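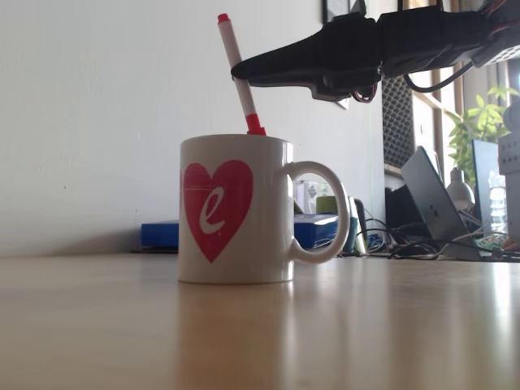

머그를 필통으로 쓰기

머그는 손잡이가 달린 원통형 잔으로, 음료를 담는 본래 용도 외에 책상 위에서 필기구를 꽂아 두는 그릇으로도 널리 쓰인다. 한국어에서는 흔히 머그잔 또는 머그컵이라 부른다. 받침 접시를 쓰지 않는 점에서 찻잔과 구별된다.

형태와 재질

몸통은 위아래 굵기가 비슷한 원통형이 많고, 옆면에 고리 모양 손잡이가 하나 붙는다. 도자기 제품은 유약을 입혀 구우므로 표면이 매끄럽고 잉크 자국이 잘 닦인다. 다만 유약이 없는 굽 부분에는 얼룩이 남기 쉽다. 흰 바탕에 하트나 글자를 넣은 것이 선물용과 판촉용으로 흔하며, 같은 무늬를 몸통에 둘러 가며 반복해 찍기도 한다. 바닥이 무거운 잔일수록 긴 펜을 꽂아도 잘 넘어지지 않는다.

필기구 꽂이로서의 사용

마커는 볼펜보다 굵고 길어서 얕은 잔에서는 비스듬히 기대어 선다. 한 자루만 꽂으면 기울기가 커지고, 여러 자루를 함께 꽂으면 서로 받쳐 곧게 선다. 수성 마커는 뚜껑을 위로 하여 세우면 잉크가 아래로 몰려 첫 획이 흐려지는 경우가 있다. 제조사에 따라 눕혀서 보관하도록 권하는 제품도 있으므로 포장의 표시를 따른다. 뚜껑과 몸통의 띠에 잉크 색을 표시한 마커는 꽂아 둔 상태에서도 색을 구별할 수 있다.

필통으로 쓰던 잔은 다시 음료용으로 돌리지 않는 것이 보통이다. 공용 작업실에서는 두 용도의 잔이 섞이지 않도록 바닥에 표시를 해 두기도 한다. 스툴스테드의 문구 공방 키메르는 필기구용 잔을 700점가량 모았으며, 목록에는 손잡이가 떨어진 잔도 포함되어 있다.

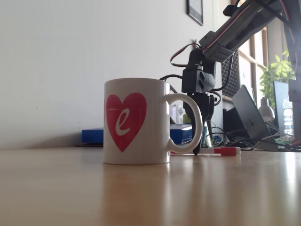
호마 아바시는 마커를 잔에 세워 두기보다 책상에 눕혀 두는 편이 낫다고 보았다. 잔은 자주 쓰는 연필에 내주고, 굵은 마커는 손이 닿는 자리에 가로로 놓으면 잉크가 한쪽으로 쏠리지 않는다는 것이다. 반면 비잔 호스라비는 둥근 마커가 굴러 떨어지는 문제를 들어 잔에 꽂는 방식을 지지하였다.

관리

잔 안쪽에는 먼지와 연필 가루가 쌓이므로 내용물을 비우고 미지근한 물로 씻는다. 유성 잉크 자국은 소독용 알코올을 묻힌 천으로 닦는다. 인쇄 무늬 위를 세게 문지르면 색이 벗겨질 수 있다. 씻은 잔은 엎어서 말린 뒤 필기구를 다시 꽂는다.

같이 보기

연필꽂이
찻잔
화이트보드 마커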